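Household Skills for Independent Living
Handout for Session 5: Small Lidded Boxes and What Goes in Them
Notes prepared by Alina Bogdan, Grundovcombe evening course
Revised Aug 6, 2022

Welcome back, everyone, and thank you for bringing in such a wonderful heap of odds and ends last time! I have been thinking about them ever since, particularly the drawer from the Virnard group, which held 17 separate things and not one of them a thing you would want to go looking for in a hurry. So for this session we leave the big shelves and the closets alone and spend our time on the small box with a lid, the kind you keep on a table or a desk and carry from room to room.

Start with a clear table. I know I say this every session, and I will go on saying it, but a bare stretch of wood next to your box is worth more than any clever divider you can buy. You need somewhere to put things down while you make up your mind about them, and if the table is already full you will simply tuck everything back in the box and call it sorted. (I have done this myself more often than I'd like to put in a handout.)

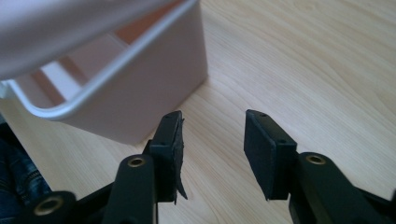

Once you have your space, take everything out of the box and spread it so that no item is lying on top of another. Go slowly. Put like with like – thread with thread, chargers with chargers, stamps with envelopes – and let the piles be untidy for now. Anything you can't name goes in a pile of its own, and we will come to that pile at the end, when you're feeling braver.

Then choose one job for the box. A sewing box, a first aid box, a box for letters and pens, it really doesn't matter which, so long as you could tell a visitor in a few words what is inside. My own rule is that a small box should hold no more than 25 items, and fewer if they are fiddly. In Drullthorpe, where I taught this course before, we had a long and very friendly argument over whether a packet of needles is one item or many. I say one, if the packet closes.

Pack the heavy things first and keep them toward the middle, so the box hangs level when you lift it by the handle. Flat things can stand on edge along the sides. Leave a little air at the top, about the thickness of your finger, so the lid comes down without being pressed. If you have to lean on it, something needs to come out again.

Now for lids, handles and latches, which always get more questions than I expect. A handle over the top is a lovely thing to have, but please close the latch before you pick the box up, even if you are only going across the room. Press the lid down with one hand and fasten with the other, then give the handle a small, gentle lift to see that everything holds before you walk off with it.
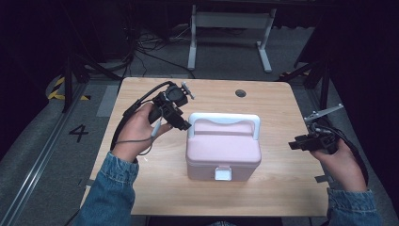
Bălan wrote to me after the April group that a latch is all very well, but with stiff fingers in the morning it can be the reason a box never gets opened, and I think that's a very fair point. If a latch is hard for you, save that box for things you need only now and then, and keep your everyday items in an open tray. You can also try opening it with the side of your thumb, which takes less pinching.

To try at home before we meet again:

Pick one small box and empty it completely onto a clear table.
Give it one job and write that job on a slip of paper inside the lid.
Carry it to another room and back with the latch closed, and notice whether anything slides or rattles.
Set aside some 6 things that belong elsewhere and take them there the same day.

Bring your box along next time, packed just as it is, and bring the mystery pile too, in a bag. We'll begin with those.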